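Bontu Dinsa on writing rules for robots that take computers apart

Caught up with Bontu Dinsa between shifts at Plirnholm, where she runs the teardown cells and also, for her sins, wrote the handbook. Fifteen pages. It used to be 68.

"Nobody read the 68," she says. "I wrote it and I didn't read it. You'd ask someone what the rule was for a stuck latch and they'd say it's in there somewhere. Fine. Where?"

The short one started in February after a bad stretch at the Elow site. No injuries, she wants that clear. Bent sockets, cracked trays, a cable pulled clean out of a board that was supposed to be resold. She went back through the stop log, 538 entries, and sorted them by hand over two weekends. Kitchen table, colored pens.

What came out of it? "Force limits, mostly. Or people changing the force limits and not writing it down." Somebody on nights has a tower that won't give, bumps the limit up, gets it open, goes home. Morning crew starts on a different model with the same setting. "And then the arm does exactly what it was told."

So rule one is that the limit goes back to default at the end of every unit. Not the end of the shift. Every unit. Operators hated it. She says 198 of the stops in the log would of been avoided by that alone, and she keeps the number taped up by the coffee machine.

Rule two, power. Cord out, wait, press the power button, then wait again. "People laugh at me about the second wait. Let them laugh." Power supplies don't get opened by the robot at all, at any site. They don't get opened by people either unless you're on the list, and it's a short list.

Rule three is the one she gets worked up about. Nothing touches a CPU socket except a person with a cover in their hand. Doesn't matter how good the program is. "I've seen the demos, the demos are lovely. Those contacts are tiny. You brush them once and the board's scrap and you won't know till test."

I asked about the outside standards, the industrial robot safety ones. She follows them, has them on the shelf, sends new hires to the training. But they're written to keep people from getting hurt and she thinks that's how it should be. They won't tell you where to grab a plastic tray. "That part's on you. That part's housekeeping."

There was some back and forth with Doãn, who supply the cell software, over whether the gripper should be alowed to retry on its own. They wanted five tries. She wanted one. They settled at two, then it stops and the light goes on and a human comes over. Human looks first, hands second. Arm paused and locked out before anyone reaches in, even for a loose screw. Especially for a loose screw, she says, that's when people get quick.

And Bastberg, the newest site, is getting the handbook before it gets the arms. First time they've done it in that order. She's over there most mornings by 7, walking people through it with a dead tower and a marker.

What would she change? "The section on cables. It's too vauge. It says clear all cables from the work area, and what's clear? Tucked back? Unplugged? I've got three sites doing it three ways."

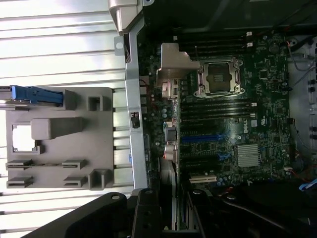
"So the new wording is going to say unplugged at both ends and out of the case, or the arm doesn't start. Elow will complain it's slow. It is slow. I timed it myself, and I'd still take that over another torn connector." She's got a draft going round the shift leads now, one page, and she wants it back with scribbles on it.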